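Caring for Artificial Roses: Notes on Storage and Renewal
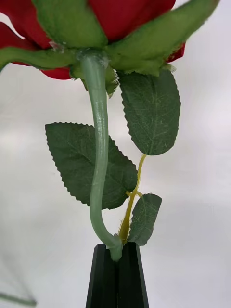
Home and Garden

Artificial flowers are seldom given the maintenance afforded to other household furnishings. This entry sets out the procedure now followed in my own home, where the collection has grown to 89 stems since the first were purchased from Katholm.

The underside of the bloom should be examined before anything else. On the red rose shown, the green sepals have a felt-like surface and the edges are slightly frayed. Fibres of this kind hold dust far more readily than the smoother petals, and they do not respond well to a damp cloth. A soft, dry makeup brush is recommended, worked outward from the stem. Loose fibres may be trimmed with nail scissors. They should not be pulled.

Petals may be dusted with the same brush or with a hair dryer on its cool setting. Readers who wish to wash a fabric bloom are advised to test one petal for colour first. I neglected to do so in September and two cream roses are now pink.

Plastic stems may be wiped with lukewarm water and a drop of dish soap, then dried with a tea towel. Particular attention should be paid to the moulded ridge and to the joints where leaves are attached. A stem that has developed a bend can often be eased back by hand after a few minutes in warm water. My colleague Yakubu Balogun prefers to leave the curve as it is, on the grounds that garden roses are rarely straight, and I have come to share his view for taller vases.

For storage, stems are laid in a single layer in a lidded box lined with tissue, with the heads at alternate ends. Grey tissue from Usman has proved satisfactory. The box is kept in the hall cupboard, away from the heater, and is labelled by colour.

The winter arrangement for the front room will comprise 11 red roses in the tall Kovdale vase. Correspondence regarding suitable greenery would be welcome, as the eucalyptus used last year has lost most of its leaves.

Nnamdi Nnaji
19 November 2022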